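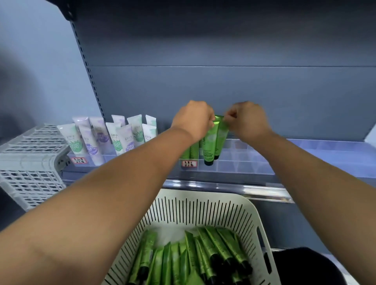

Flestwood Slotted Shelving – Starter and Add-On Bays

Home > Store Fixtures > Wall and Aisle Shelving > Flestwood

The Flestwood is a medium-duty steel shelving bay for small and mid-size stores. It suits pharmacies, hardware counters, gift shops, pet supply stores and stockrooms that customers walk through. Each bay has slotted uprights, flat back panels, a base shelf and as many upper shelves as you choose to order. Shelves hook into the slots without bolts and can be moved by one person once they have been unloaded.

Starter bay or add-on bay?

A starter bay has two uprights and stands by itself. An add-on bay has one upright and shares the other with the bay next to it. For a straight run you need one starter, and every bay after that is an add-on. If the run is broken by a doorway or a pillar, order a new starter for the far side.

Customers switching from another system often ask whether Flestwood shelves will fit the uprights they already have. They fit Garel uprights of the older pattern. They do not fit Zasent uprights, which have a different slot spacing, and forcing them will bend the hooks. If you don't know what you have, send us a photo of the slots with a ruler held next to them and we will tell you.

What's in the box

Uprights, with leveling feet already fitted
Back panels, plain
Base shelf and kick plate
Upper shelves and brackets, in the quantity ordered
Safety clips for every bracket
Wall ties (screws not supplied, as these depend on your wall)

Price strips, shelf dividers, front risers and clear display trays are sold separately. See Accessories below.

Load

Each upper shelf is rated at 262 lb, evenly spread, with the brackets in the level position. Tilting the brackets cuts the rating by half. The base shelf sits on the floor feet and takes more, but we ask that heavy goods such as paint, bagged litter or bottled water stay on the base in any case. Do not stand on the shelves. Bays over the standard height must be tied to the wall or placed back to back with another run.

Finish

Powder coat, matte. Stock colors are white, light gray and slate. Slate is the one we sell the most of at the moment, mainly to cosmetics and personal care stores. It hides scuffs on the back panels better than white does, but it shows dust, so plan on wiping it down more often. Other colors are made to order and take 10 weeks. Made-to-order colors can't be returned.

Clean with a damp cloth and dish soap. Scouring pads will leave shiny patches on the coating, and so will most adhesive removers. For old label glue, warm water and patience work best.

Accessories

Clear trays come in shallow and deep versions. The deep version is meant for tubes, sachets and other small items that won't stay upright alone. Both sit directly on the shelf and lift out for cleaning. Dividers clip to the front lip and slide sideways. The Lukáč front riser adds a low clear edge along the full width of a shelf and is useful on tilted shelves – without it, round packaging tends to roll off.

Price strips are cut to shelf width. They take standard paper inserts.

Assembly

Two people can put up a starter bay in under an hour. You need a rubber mallet, a level and, if you are tying to the wall, a drill. Set the base shelf first and level it before adding anything above. Most problems with shelves that won't seat properly come from a base that is slightly out. Put the back panels in from the bottom up, then hang the upper shelves.

Fit the safety clips. We still see finished bays where they have been left in the bag.

Delivery

Bays ship flat on a pallet. Curbside delivery is included on orders of $3,000 and up. Smaller orders are charged by weight, and the cost is shown in the cart. If you don't have a loading dock, choose the lift gate option at checkout. Check the corners of the panels before you sign for the pallet and note any damage on the driver's sheet. Spare panels are kept in stock in all three standard colors.

Customer comments

"Replaced three old bays with five of these. Straight, solid, no wobble. Instructions could use bigger drawings." – Solange Paquette

"Good shelving. The slots are a little tight on the first fit and you need the mallet. Second time around the shelves went in by hand." – Mervin Sutherland

"Ordered one add-on too few. Darcy Sawatzky in the order office got the extra one onto the same pallet before it left." – Leif Ljungberg

Planning help

Send a sketch with wall lengths, ceiling height and the position of doors, outlets and heating vents. Réjean Chisholm will return a parts list and a price. There is no charge for this and no need to order afterward.

Prices and stock colors checked 14/11/2020.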